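Ticket 700 – Colored line in the corner of the room, new glasses
Status: Closed
Product: Clorberg, round, matte black
Opened by: Tipene Rutherford, 19 Oct 2023
Shop: Frota Eyewear, Turdale

Good morning,

I bought a pair of Clorberg glasses from your shop in Turdale and I have worn them for six days. I want to report two problems. I am not sure if they belong together, so I write both in one ticket. Please separate them if your system needs this.

Problem one. When I sit at my white table at work and look up to the corner of the room, I see a thin yellow line with a little green in it where the two walls meet. The walls are pale, almost white, and the corner should be only a corner. With my old glasses I never noticed such a line. My colleague said it can be color fringing from the lens and that I should ask for another lens material.

Problem two. The arms do not feel equal. When I put the glasses upside down on a flat table, one arm touches and the other stays a little in the air. After lunch the glasses are already sitting lower on my nose on the right side. I push them back maybe 10 times in one afternoon.

What I tried already:
Washed the lenses with warm water and soap. No change with the line.
Moved the chair to the other end of the table. I still see the line.
Tightened both hinge screws a quarter turn. The right arm is now stiff to fold, but the glasses still sit lower on that side.

The frame and the corner: 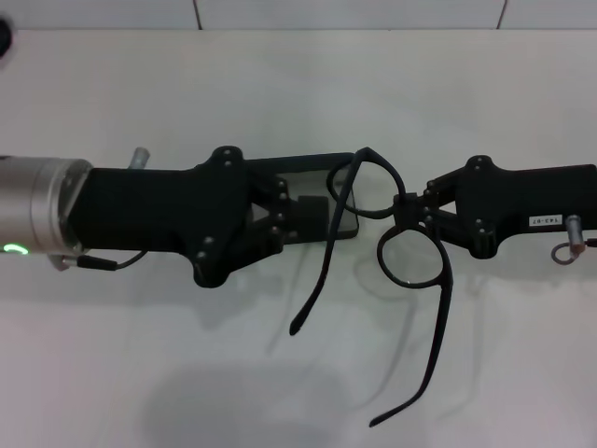
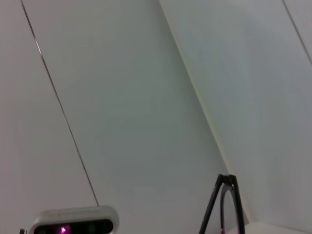 I have the receipt and the original case. I did not bend anything by hand, I was afraid to break it. My prescription is from your Stoltthorpe shop, and they wrote there that the distance between the eyes was measured two times.

Thank you,
Tipene Rutherford

Reply from Frota support

Hello Tipene,

Thank you for the clear list. Before we change any lens, please do one more check. Take the glasses off, go close to the corner, and look at the line with your bare eyes. Then put them on and look at the same spot, first through the middle of the lens and then through the outer side. Fringing is usually weak in the middle and stronger toward the side. Please also check an edge in another room.

For the arms, please do not tighten the screws more. If the right one is stiff, turn it back by the same quarter.

Reply from Tipene Rutherford

Hello,

I did the check and I must apologize a little. The line is on the wall. I see it without glasses when I stand near, and it is the same in the middle of the lens and on the side. In the kitchen I looked at the edge of the door and the edge of the fridge, and there is no color at all. I think the old glasses were simply too weak for me to see it from my chair. Maybe it is the filler between the panels, I will ask the building.

So please close problem one.

Problem two is still there. I turned the screw back and the arm folds normally again, but on the flat table the one arm is still in the air. I can come to Turdale – it is 13 minutes by bus – if somebody can adjust it while I wait.

Reply from Frota support

Yes, please come in, no appointment is needed for an adjustment. Bring the case also. We will warm the arm and set it on your face, and there is no charge for this until the end of December.

Reply from Tipene Rutherford

I was there today. The right arm was opened a little too wide at the hinge and the curve behind the ear was too short for me. Now both arms touch the table. I wore them the whole afternoon and pushed them back one time. You can close the ticket.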